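Can You Really Taste a Mountain in a Bottle of Water?

Food and Drink Detectives, ages 8 to 12

Pick up a fancy bottle of water and read the back. You might find words like "crisp," "silky," or "kissed by ancient rock." One bottle of Nurna we looked at promised "the quiet taste of snow." Have you ever eaten snow? It tastes like cold. So what is going on here?

Let's start with what is true. Water from a spring is hardly ever just water. Rain and melted snow sink into the ground and trickle through rock, and on the way the water picks up tiny bits of the rock. These are called minerals. Calcium is one. Magnesium and sodium are two more. They are dissolved, the way sugar dissolves in tea, so you can't see them.

The label often tells you how much is in there. Look for "total dissolved solids," or TDS. Nurna's label says 279 milligrams per liter. A milligram is very small, much lighter than a single raisin. Erstead, the other water we bought, has far less.

Does that change the taste? Yes, it can. Water with a lot of minerals may taste a bit chalky, salty, or bitter. Water with almost none can taste flat. Most people can learn to notice this if the difference is big enough.

That part is fine. We have no quarrel with the minerals. It's the snow we are not so sure about.

Where does the snow come from?

Somebody wrote it. Companies pay people to write words for labels, and those people want you to buy the bottle. A word like "salty" can be checked. You take a sip and it's salty or it isn't. A word like "quiet" can't be checked at all. What would loud water taste like? If you can't think of any way for a claim to be wrong, be careful with it.

Some people taste water as a job, and they do get good at it. They practice, and they share a list of words so that "metallic" means the same thing to all of them. But even trained tasters can be fooled when they know what they are drinking. Your brain doesn't wait for your tongue. It looks at the color, the bottle, and the price, and it makes a guess before you swallow.

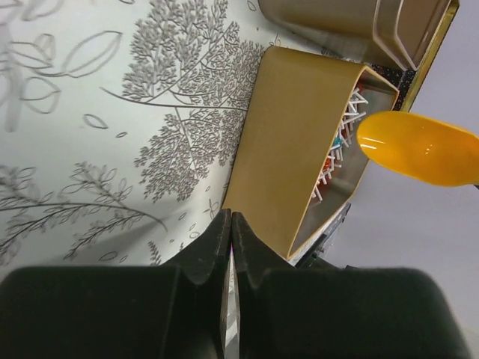

Packaging is a big part of that guess. Companies know this, and they think hard about shapes, colors, and pictures. Suppose a shop sold water in boxes. Take the tan box in the photo, tipped at an angle with its open end showing. Its wide mustard-brown side hasn't got a mountain on it. Now look at the pale surface behind it, with plants drawn in gray lines. Put those plants on the box and some shoppers would say the water tasted "fresh" or "herbal." The water would be exactly the same. Paint on a snowy peak and they might say "cold and pure." Try asking a grown-up which version they'd pay more for.

How to test it yourself

The trick is to hide everything except the taste. Scientists call this a blind test. You can do one in a kitchen.

You need two kinds of water, a helper, and three cups that match. Keep both waters in the fridge for the same length of time. This matters a lot, because cold water and warm water taste different even when they come out of the same tap.

The helper fills two cups with one water and the third cup with the other, while you are out of the room. Then you come in, sip from all three, and point to the odd one out. No peeking at the helper's face!

We tried it one afternoon in May with nine kids at the Gumbridge library, using Nurna and Erstead. Six of them picked the right cup. With three cups, you would expect about three right answers from pure guessing, so six is pretty good. It isn't proof. Lucky streaks happen, and nine is a small group. We'd want to do it again with more people before we said anything bold.

Then we poured Nurna and plain Gumbridge tap water, and told everyone which was which. We asked for words. Nurna got "smooth," "clean," and "like a glacier." The tap got "ugh." But we had switched them. The "glacier" was from the tap next to the library's back door.

What about Kurek?

A reader asked about Kurek, which says on its label that it is filtered 6 times. Is that better than once? Maybe, maybe not. It depends on what the filters take out, and the label doesn't say. If the first filter caught everything it could, five more of the same kind won't have much to do. Write to the company and ask what each one is for. We have, and we'll print the answer if we get one.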